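Admasu Bin Lining Set
README and data card, version of August 6, 2019

What is in this folder

The Admasu set contains recordings of one small piece of office cleaning work: handling a plastic bag and a waste bin at a table, as a cleaner does when the bin gets a new bag. The recordings were made by the cleaning staff of Pradley at the Nascombe building, with hand-held grippers that carry a camera. The set is intended for training the arm of the Tedberg cart, which Pradley wants to use on the evening shift.

There are 93 recordings. Each one has two video files, one for the left gripper and one for the right, so the folder "video" must contain 186 files. If your copy has fewer, please download it again before you write to us. One recording lasts up to 3 minutes.

Who made the recordings

Three cleaners took part, all from the evening shift. They were paid their normal hourly wage for this time, and another team covered their floors. Each of them signed a paper which says what the videos are for and who may receive them. They could stop at any moment and could ask to delete a recording within one month. One person used this right, and those recordings are not counted in the number given above.

No names are stored. The field "operator" has the values a, b and c. Please do not try to compare the operators by speed. We agreed with the staff that the set will not be used to judge their work, and this condition is also valid for everybody who receives a copy.

How the work was done

The operator works with the grippers in place of the bare fingers. Thin bags are difficult in this way. The sides of the bag stick together, and with fingers one can feel where the opening is, but with the gripper one must look for it. The operators found their own methods for this, and we did not correct them.
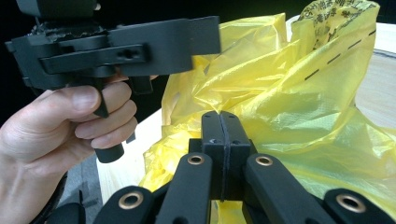
In the first week we gave a written instruction with fixed steps. Operator b told us that no cleaner handles a bag in such an order, and after a short discussion we removed the instruction. The recordings from before this change are marked "scripted" in the field "session_type". All the later ones are marked "free". We recommend to train on "free" first.

It is allowed to help with the bare hand when the bag does not open. Such recordings have the value "yes" in the field "hand_help". They were kept because they show where the difficulty is.

Fields in the table episodes.csv

episode: number of the recording
operator: a, b or c
session_type: scripted or free
hand_help: yes or no
finished: yes if the bag was inside the bin at the end, otherwise no
comment: short remark of the operator, translated into English where necessary

What changes for the people on the shift

We include this part because the staff asked for it, and because a reader of the data should know for which purpose it was made.

Until now one cleaner empties the bins of a whole floor and then cleans the kitchens. The plan for the Tedberg cart is that it goes along the desks and changes the bags, and the cleaner does the kitchens and the meeting rooms in the same hours. Pradley has confirmed in writing that no contract will be shortened during the trial. The trial begins in February. What comes after the trial is not decided, and we can't promise anything about it here.

Some opinions from the staff meeting were different from what we expected. The bending for the bins is hard on the back, and most people would be glad to give it away. But the walk from desk to desk is also the time when they talk with the office employees who stay late, and two cleaners said they would miss this. Another question was who repairs the cart when it stops in the corridor at night. At present the answer is the cleaner, and for this there must be training and a higher pay grade. The talks on this point are still open.
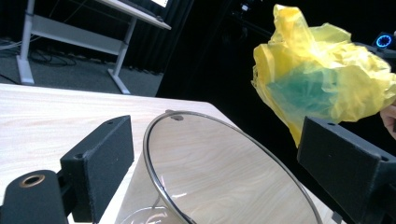
Ebise Asfaw
Data Coordinator, Evening Services, Pradley

Known problems

See-through objects are hard for the software. The wall of a transparent bin is sometimes not detected, and the table behind it is taken as free space. Please check your depth results by eye before you use them.

The set has only one building and one kind of table. We don't expect that a model trained on it will work under a real desk, where there are bags, shoes and cables in the way.

In the comments, "bad bag" means that the bag was torn when it came from the roll.

Access and contact

The set is given for research on request. Requests are read by Kiprono Mwakyusa, shift representative at Nascombe, together with me, and both of us must agree. Please write which group you belong to and what you want to train. Copies may not be passed on to a third party.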